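Sim notebook, Tranen project
Thursday, June, started 9:40

Carrying on from the randomization argument, which took up most of Tuesday's page and all of Joar's good mood. The question is whether the policy picks its grasp from the wrist view, or memorizes where things tend to be and uses the wrist view for moral support. Plan for today: same checkpoint, same two viewpoints, swap the wrist input for one recorded in a different episode, see who notices.

Wrist view, for reference:

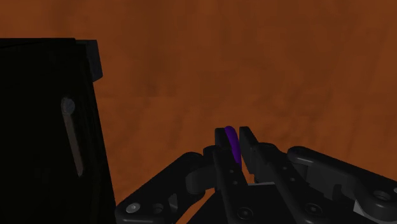

Entry by Hanne Damgaard | bench 2, sim side | read by: A. Steinarsdóttir, J. Amundsen (under protest)

Setup. Druker scene pack, the room with the art on the walls and the orange wood top. 200 episodes with the wrist stream intact, 200 with it swapped. Seeds matched in pairs, so each swapped run has a twin with the same start. Everything else frozen, including the controller gains, which I have promised Halldóra not to touch again until she has forgotten the last time.

Intact: 129 successes. Swapped: 70. So the wrist stream is doing something, and I owe Joar a coffee, as his bet was that the two numbers would be the same.

Before anybody puts this on a slide: 70 is a lot of successes for a policy being shown somebody else's homework. I went through those one at a time after lunch. Most have the purple object starting near the middle of its spawn region, where a blind reach does nearly as well as a sighted one. The spawn sampler is supposed to be uniform. It is uniform in polar coordinates, so it piles up in the center. I wrote that sampler. Moving on.

Fixed it at 2:15, with a square root that should have been there since the winter. Rerunning both conditions overnight on the Hjaltested machine, which is slow but has no queue, for the reason that it is slow.

Second thing. The success check calls a grasp good if both fingers report contact at any time during the close. Looking at stills from the wrist, it is quite possible to have the object lying against one finger with wood showing between it and the other. Whether that becomes a grasp depends on the next several steps, and the check doesn't wait to find out. Aksel wants contact on both sides held for 14 consecutive steps. I asked why 14 and she said it was what Sturo used in their own harness, so we have inherited a number from people we can't ask. Using it anyway.
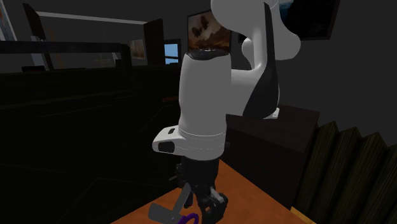

The room view has its own problem. At the resolution we feed the network, the purple part is a handful of pixels when it gets low, and on some seeds a good piece of it is outside the crop altogether. The policy can't learn much from that view about the last bit of the approach. Arnar suggests re-aiming it downward and giving up some wall. I have no attachment to the wall, but the old checkpoints do, and every comparison back to spring would need a footnote. Leaving the aim alone for this round and adding it to the list.

To do:
- rescore today's runs with the held-contact rule before comparing to tonight's
- third condition: wrist stream frozen on its first image, which is a fairer insult than swapping it
- plot success against start distance from center, both samplers
- tell Halldóra about the sampler before she reads it here

4:50. Jobs are in. Rescoring script fell over on a missing contact log in the swapped set, one episode only. Dropped its twin too, to keep the pairs honest, and restarted it.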